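Screw (fastener)

A screw is a fastener with a spiral ridge, called a thread, wrapped around a shaft. Turning the head drives the thread into a material or a matching hole, and a small twist of the hand becomes a remarkably strong clamping force. Few objects do so much with so simple a shape!

History

The screw shape is far older than the screw as a fastener. In the ancient world it lifted water and squeezed olives and grapes. Metal screws for holding things together were in use in Europe by the fifteenth century, each one cut and filed by hand, and a nut made for one might fit no other. Screw-cutting lathes changed everything in the late 1700s, and standard thread sizes followed in the 1800s.

Heads and drives

The slotted head is the oldest common type and the easiest to make, but the driver slips out of it readily. The cross-shaped Phillips recess, patented in the 1930s, centers the driver by itself and was a wonderful match for fast assembly work. Hex heads are gripped from the outside with a wrench and can take much more turning force.

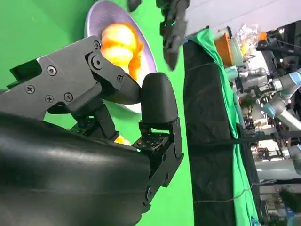
Phillips screws and a hex bolt on a dark gray linkage.

Threads

Wood screws have a coarse, tapering thread that cuts its own path. Machine screws keep the same width along most of their length and need a threaded hole or a nut. Most threads are right-handed, tightening clockwise. Left-handed ones appear where rotation would work a normal screw loose, as on the left pedal of a bicycle. 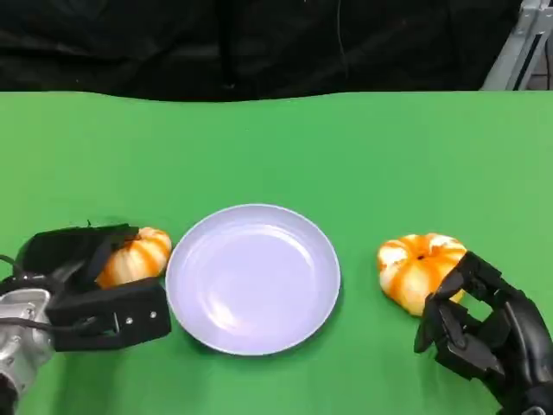 Collections

The Fahy Collection in Skudport holds 300 hand-cut screws, 69 of them from clocks, and is a delight for anyone who likes old tools. Its catalog, by Bohdana Lytvynenko, sorts them by thread shape and includes 3 left-handed pieces from a Binidley workshop.

See also: Bolt, Nut, Screwdriver, Washer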